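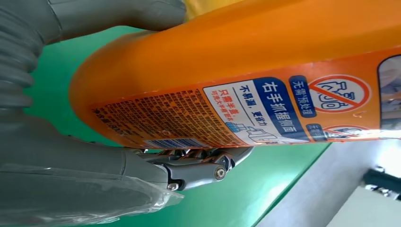

Large orange bottle with a white and blue label.

Dec 12, 2020

I finished going through the cabinet under the kitchen sink this week, so the cleaning products are done and I can write up the year. In August I said I would keep a list of everything we use to clean the house and what it costs. I kept it on a sheet of paper taped inside the pantry door, and then on a second sheet when the first one fell in the dog's water.

The total came to $212 from January through the end of November. I had to work out the first part of the year from receipts and the card statement, so a few small things are probably missing. I thought it would be lower. Most of it was laundry detergent and dishwasher tablets, and then a lot of small purchases I had no memory of making.

The worst category was sprays. We had five bottles open at the same time: two for glass, one for the bathroom, one for the counters and one for the oven. The oven one was nearly full. I bought it before Thanksgiving last year, used it once, did not like the smell and put it behind the bucket.

For the counters I have gone back to dish soap in warm water and a cloth. It does the job on everything except the dried tomato sauce that gets behind the toaster, and that comes off if you leave the wet cloth on it for a few minutes. I wipe again with plain water afterward or the counter stays sticky. My mother did it this way and I don't know why I stopped.

I tried the Cledine powder for the laundry because it was on sale at Hultach and the box is cardboard. The first box was fine in warm water. In cold water it left white streaks on dark things, mostly the black work pants. I now stir the powder into a jar of hot water first and pour that in the drawer. It adds a step. If you wash everything warm you can skip it. I would buy it again but I keep a small bottle of liquid for the dark load.

The Bianchini bar soap for stains was a better find. You wet the collar, rub the bar on, leave it while you do something else and then wash as usual. It took out grease and most of a coffee spill. It did nothing for ink. One bar lasted from spring until a couple of weeks ago, and I would have gotten longer out of it if I hadn't left it sitting in the wet sink. Put it in a dish with holes.

Things I stopped buying: fabric softener, the toilet tablets that turn the water blue, the disposable mop pads. We did not miss the softener. Towels came out a little rougher for the first few washes and then I stopped noticing. The mop pads were harder to give up. The old string mop takes longer and you have to wring it, and the back hall needs it twice a week in winter with the boots coming in. I cut up a bath towel and clipped pieces of it to the flat mop head, and that is what we use now. They go in with the rags.

Things I still buy and will keep buying: bleach, dishwasher tablets, sponges. I tried vinegar in the dishwasher for a month and the glasses were cloudy. I know people swear by it. Our water is hard and maybe that is the difference.

Mesumik opened a refill counter over by the hardware store and I went twice before they cut their hours. You bring a container, they weigh it empty, then you fill it and pay by the ounce. The hand soap was cheaper than what I had been paying and the dish soap was a little more expensive. It's a long drive for me, so I only go if I need something from the hardware store too. Rinse your container well before you take it - mine had some old shampoo in the bottom and the soap came out an odd color.

The cabinet itself took most of an afternoon. I took everything out, washed the floor of it, and found that the shelf paper was hiding a soft spot near the drain pipe. The pipe is dry now, so it may be from the old leak. I left the paper off so I can keep an eye on it. Half of what came out did not go back in. The full bottles went to a neighbor who cleans rentals, and the oven spray is waiting for the county drop-off in spring.

Next year I want to do the same with paper goods. I have already started a sheet. It's in a plastic sleeve this time.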